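Textiles in Use: Care, Wear and Repair
Handout 3: Folding, storing and the behaviour of creases
Course tutor: Domenica Eder
Revised 2021-12-14

Read this before the practical session. It replaces the older handout on storage, which had the shelf loads in the wrong table. Bring your own copy of the fibre chart from Handout 2, as it is not repeated.

1. What a crease is

A crease is a line along which the fibres in a cloth have been bent sharply and have stayed bent. Every fold bends the fibres. Only some folds leave a crease. The difference depends on the fibre, the yarn, the weave, the load on the fold, the moisture in the cloth and the time it is left.

On the outside of a fold the fibres are stretched. On the inside they are squeezed. Somewhere in the middle there is a layer that is neither. In a thin cloth the difference between outside and inside is small, and the fold can be very tight before any fibre is strained much. In a thick cloth the outer fibres have further to go. This is why a blanket folds into a soft roll at the edge and a handkerchief folds into a sharp line.

Cotton and linen crease easily. They are both made of cellulose, and the long molecules in cellulose are held side by side by weak bonds. When the fibre is bent, some of these bonds break and form again in new places. The fibre then has no strong reason to go back. Linen is worse than cotton because the fibre is stiffer and stretches less before it gives.

Wool recovers well. The molecules in wool are coiled, and a bent wool fibre pulls itself back over some hours if it is hung in air that is a little damp. Polyester also recovers well at room temperature, but a crease put in with heat will stay through many washes. Pleated skirts rely on this.

2. Moisture and heat

Water gets between the molecules in cotton, linen, wool and viscose and loosens the weak bonds. A damp cloth is easier to bend into a new shape. If it then dries in that shape, the bonds form again and hold it there. Ironing uses exactly this. So does the bad habit of leaving washing in the machine overnight.

For storage the rule follows directly. Cloth should be fully dry before it is folded and put away. "Dry to the touch" is not enough for thick hems and seams, which hold water longer than the single cloth next to them. Feel the hem between finger and thumb. If it is cooler than the rest, leave it out longer.

Polyester hardly takes up water, so moisture matters less and heat matters more. Do not stack polyester mixtures straight from a tumble dryer. Let them cool flat first.

3. Load and time

A fold at the bottom of a pile carries everything above it. In the Endlow linen room the old practice was to stack tablecloths to the full height of the shelf and take from the top. The cloths at the bottom were hardly ever used and carried the load for months at a time. When Lorenz Marti checked the room in May, the bottom cloths had creases that did not come out with one pressing, and several had begun to wear along the fold.

Two changes were made. The piles were made shorter, and clean cloths now go in at the bottom so that each one works its way up and out. No new shelves were needed.

The stock at the time of the check was as follows.

Table napkins, cotton: 431
Table napkins, linen: 300
Banqueting cloths, linen: 11

The napkins had suffered least. They are light, they are used often, and they are opened and washed before a crease has had long to settle. The banqueting cloths had suffered most. They are heavy and come out only for large functions. Large linen cloths that are used seldom should be rolled, not folded (see section 6).

4. Wear along the fold

A crease that is always in the same place becomes a weak place. The raised edge of the fold rubs against the shelf, the next cloth and the iron. Fibres at the edge break, first on the surface and then through the yarn. You will see this on old sheets as a thin line that lets the light through.

The cure is to change the fold. If a cloth has been folded in halves, fold it in thirds next time. It is dull work in a large linen room and staff will not do it unless it is written down. At Gasser the laundry marks each shelf with the fold for that month. Other places change the fold at each stocktake. Either will do, provided it happens.

Starch makes the problem worse. A starched cloth is stiff, and a stiff cloth strains more at the fold. Do not store starched linen for longer than a season. Wash the starch out first and starch again when the cloth is wanted. Starch also attracts insects, which is dealt with in Handout 5.

5. Napkin folds

Napkin folding is usually taught as table decoration. We treat it here as a way of looking at how cloth holds a shape, since a napkin fold has to stand or lie for some hours with no pins and no stitching.

Folds fall into two broad groups. Flat folds lie on the table or plate and are held by their own weight and by friction between the layers. Standing folds are held by stiffness, by tucks, or by being rolled into a tube at the base. Standing folds need starch or a heavy linen. Flat folds can be made in nearly anything.

Pointed flat folds are the most useful for practice. The point is made by bringing two edges in to a centre line, in the same way as the nose of a paper dart. The cloth along the point is then several layers thick, and each layer has to go round the one inside it. In a thick cotton the point comes out blunt. In a fine linen it can be quite sharp.
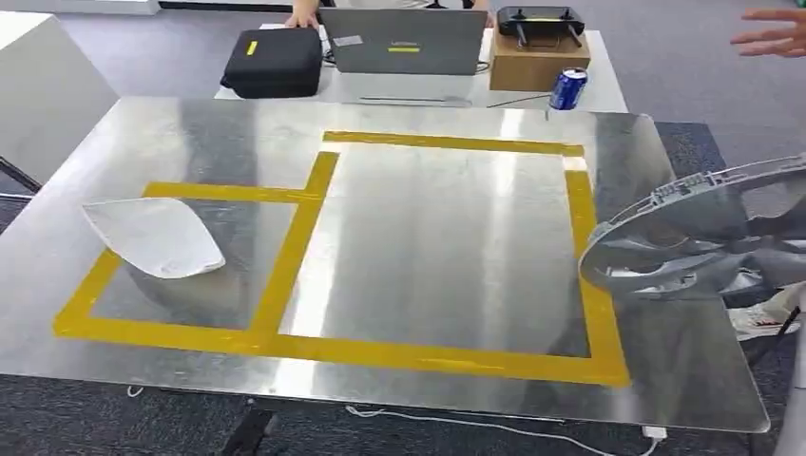 Photo: Studetti

The common faults in a pointed fold are these.

The two sides are not equal. The cloth was not square to begin with. Cotton napkins often shrink more along the warp than across it, and after a few washes they are no longer square. Check by folding corner to corner before you start.

The point opens after a few minutes. The fold was made on cloth that was too springy, or it was not pressed with the side of the hand. Polyester mixtures will always open to some extent.

The layers slide. The cloth is too smooth. Damask does this more than plain weave, as the long floats in the pattern have less grip. Turn the cloth over and fold with the other face inside.

The surface you work on matters too. A polished or metal top lets the cloth slide while you are lining up the edges, which some people like and others find a nuisance. A cloth-covered table grips the lower layer and makes it easier to pull the upper one out of line. Try both and note which gives you the straighter edge.

6. Rolling

Rolling avoids creases by keeping every bend wide. The tube should be as thick as the shelf will allow. Cardboard tubes must be covered, as plain cardboard contains acid and will mark white linen in time. Use washed cotton sheeting or acid-free tissue.

Roll with the grain of the cloth, never at an angle. Two people are needed for anything wider than the arms can reach. One turns the tube and the other keeps a light, even pull. Too much pull will stretch the hems and the cloth will not lie flat afterwards. Embroidered cloths are rolled with the stitching outwards, so that the stitches are not pushed into the ground cloth.

Tie the roll with wide cotton tape. Narrow string cuts in. Label the tape, not the cloth.

7. Padding a fold

Where there is no room to roll, a fold can be padded. Crumple acid-free tissue into a loose sausage and lay it inside each fold so that the cloth bends round it. The tissue should be replaced once a year, as it flattens. The Lonovness collection stores its christening gowns in this way, with padding in the sleeves and at the waist as well as in the main folds.

Coloured tissue must not be used. The dye can transfer if the store becomes damp.

8. For the practical

Each pair will be given one cotton and one linen napkin, both washed and unstarched. Make the same pointed fold in each. Place both under the same load for the length of the talk on fibres, then open them and hang them from one edge. Draw the line of each crease in your notebook when you hang the cloth and again at the end of the session. Record the angle at the crease as well as you can with the card protractor.

Repeat with the cloths lightly sprayed with water. Use the same load.

Write up your results in one page. Say which cloth recovered further, and whether the water made more difference to the cotton or to the linen. Drawings may be in pencil. Hand the page to Domenica Eder at the start of the next session, with both partners' names on it.

Reading for next time: Handout 4, Seams and hems, sections 1 to 3 only.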